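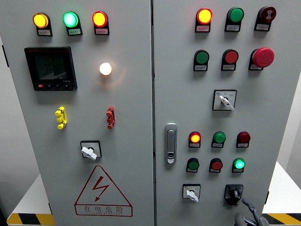 Projects > Hand comparison > Gallery

Grippers at the cabinet

This gallery belongs to our comparison of two grippers, made at the workshop in Histcombe during July. We wanted to know which hand is better for small work on a control cabinet: pressing buttons, turning switches, pulling a latch. Most gripper tests we have read are about picking up boxes and bottles, and they did not help us much to choose.

The two hands are the Lokudum, with curved fingers, and the Thái, with flat parallel fingers. Both were mounted on the same arm and driven by the same Skudine controller, so the motion was equal in both cases. The notes are in the order of the work. They are a little longer in places where a colleague asked us for details.

1. Mounting
Changing from one hand to the other takes longer than we expected. The screws are easy, but the cable of the Thái has to be led along the wrist again each time, and twice we had it too short and the last joint could not turn fully.

2. Camera position
We tried the camera beside the wrist first. When the fingers came near to a button, they covered it exactly at the moment we needed to see it. We moved it to the head, and from there both doors of the cabinet fit in one view. The price is that small text on the label plates is too small to read, so the positions are taught by hand.

3. The lamps and the exposure
The cabinet has many lamps, and the round white one on the left door is the brightest of them. It makes a warm glow on the gray paint around it. With automatic exposure the camera became darker whenever this lamp was near the middle, and the search for the buttons was less stable. We fixed the exposure by hand and did not change it any more.

4. Reading lamp colors
For the software, "is this lamp lit" was a harder question than "where is this lamp". A lit green lamp has a nearly white center, and our first color filter did not call it green at all. Now we look at the ring outside the center. A dark red lamp that is not lit still looks quite red, so brightness must be checked as well.

5. Green and red push buttons
On the right door the green and red push buttons sit next to each other, so a sloppy approach can touch the wrong one. With the Lokudum we close the fingers and press with the tip. The tip is curved, and if the angle is not right it slides toward the edge of the button. The Thái is simpler here – it is flat and just pushes.

6. The long run
We let each hand do 1000 presses on a spare button on the bench, not on the cabinet. The Lokudum lost its position slowly during the run and had to be zeroed again. The Thái did not, but its finger pads showed wear and we replaced them afterwards. We do not think this should decide the choice, as pads are cheap and zeroing is quick.

7. The emergency stop
The large red mushroom head comes out further from the door than everything near it. When the arm passes along the row, this is the first thing it will hit. We put a keep-out zone around it in the Skudine, and we advise everybody to do this before the first motion and not after it, as we did.

8. Approach to the black rotary switch
The dark gray fingers come up from below, close to the face of the right door, toward the black knob. We chose this direction to keep the rest of the door free for the camera. From above, the wrist covered too much of the rows of lamps and buttons.

9. Turning the knob
Here the Lokudum is clearly better. The curved fingers go around the knob and the grip centers itself, even if the arm is off by 2 or 3 mm. The flat fingers of the Thái hold the knob on two lines only, and with the same error they slip off in the middle of the turn. We tried softer pads and the result was somewhat better, but not good.

10. White lever handles
The selector switches have a white lever handle, and a lever does not want to be held. It is enough to push it from the side. Both hands can do it with one finger. We first programmed a full grasp for these switches and lost a whole afternoon with it.

11. The door latch
We had planned the silver latch handle at the seam between the doors as the last task. Its slot is narrow for the fingers of the Lokudum, and we had to come in with a tilt. The Thái goes in straight. Neither hand could do anything with the keyhole, and this was not in the plan.

12. Force limit
The Skudine lets you set a force limit for each step of a program. We started too low, and the arm stopped before the button was fully pressed. With too high a limit it pushes on after the end of travel, and you can hear it in the door. The right value was different for buttons and for switches, so please do not take one value for all.

13. Delay
Between the command and the first movement of the fingers we measured roughly 220 ms for the Lokudum. The Thái was faster, but for this kind of work we did not feel the difference. It could matter for somebody who works with moving parts.

14. Warning signs
A practical remark. The left door has a big red warning triangle with a lightning bolt near its bottom, with "有电危险" (danger, electricity) under it. Our detector took red parts of this sign for a red button several times. We masked the area and the problem was gone.

15. What we use now
For the cabinet we stay with the Lokudum, mainly for the knobs. For pressing only, we would take the Thái and save the time of zeroing. The settings of the Skudine for both hands are kept with the project files, in the folder with the name of each hand.

Still open is a test with gloves on the fingers, which was asked for by the people who work near oil. We have ordered the material, and the notes will be added to this page when the test is done.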